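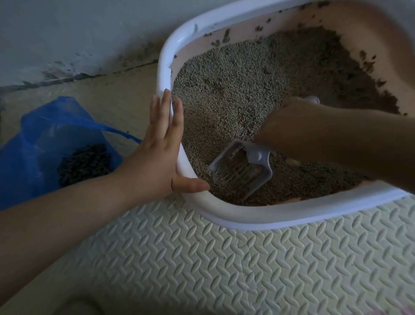 Step 6. Scooping (still your job, sorry!)

Hellel will do your floors while you're out, but I haven't got it to manage litter yet, so pause it first. Hold the rim with one hand and push the slotted scoop in with the other, blade angled down. Keep an open bag right beside the tray.

Note: clumps stuck up the sides need a scrape, and that's where my Hellel gives up every time.

Caution: don't restart it until the bag's tied. Mine found one in November...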